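June, half past nine at night

Well, the left arm did it again! Trial 318, humming along, and it stopped dead with a protective stop and a joint fault I couldn't clear from the pendant. Vandana had her hand near the tape when it went (she's fine, just a fright), so we hit the e-stop and wrote it up for Ineke anyway.

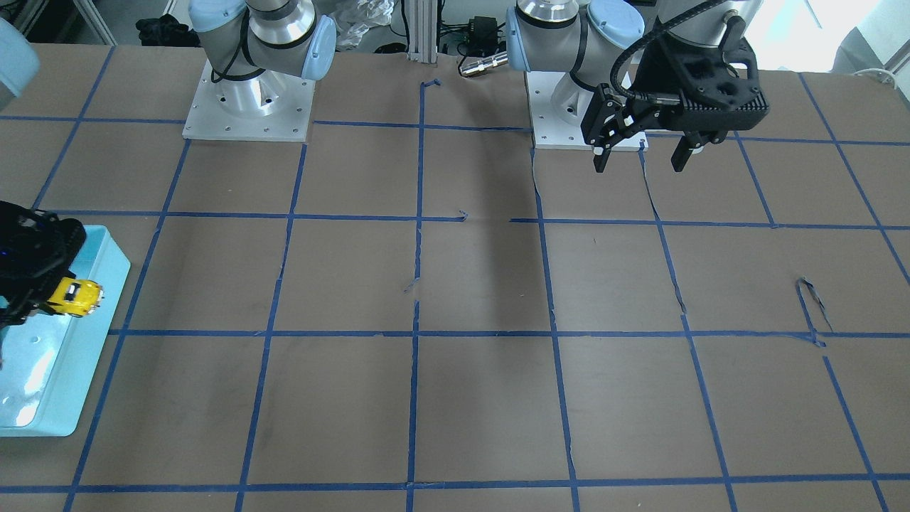

*Right arm with the yellow car over the blue tray, left arm with nothing in its gripper.*

I pulled the log after supper. The fault has come up 2 times in the last 100 runs, always on the left, and I'm starting to suspect the cable more than the joint. Siebe reckons it's the Kallomon update and wants to roll it back. We argued about it all the way to the tram!

No more reaching over the grid with the power on, me included. Corrado's bringing a spare cable from Julholm in the morning.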